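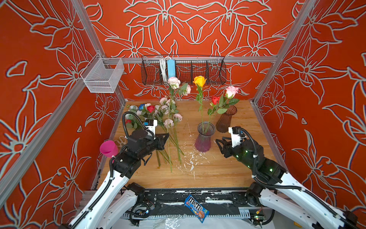

How a Cut Flower Drinks

A rose in a vase has no roots, but it still takes up water. Inside the stem are very narrow tubes called xylem (say "zy-lem"). Water leaves the petals and leaves as vapour, and more water is pulled up the tubes to replace it.

The tubes can become blocked. When a stem is cut and left in the air, air bubbles enter the cut end. Bacteria growing in old vase water can block it too. A blocked flower droops, even in a full vase.

Preparing the stems

Ask an adult to help with the scissors.
Cut the end of each stem at a slant. A slanted end does not sit flat on the bottom of the vase.
Take off any leaves that would be under the water — they rot.
Put the stems in water straight after cutting.
Change the water every two days.

Choosing a vase

A vase with a flared rim is wider at the top, so stems lean outwards and the blooms have space. Long stems need a tall vase or a shorter cut. Spray roses have several small heads on one stem, so a few stems fill a vase.

Are blue roses real?

Roses do not make the pigment that gives a cornflower its blue. Most blue roses in shops are white roses that have been dyed.

Word list

Xylem: tubes that carry water up a plant.
Pigment: a substance that gives colour.
Vapour: water in the form of a gas.

Text by Inese Ots
Checked 09/05/2018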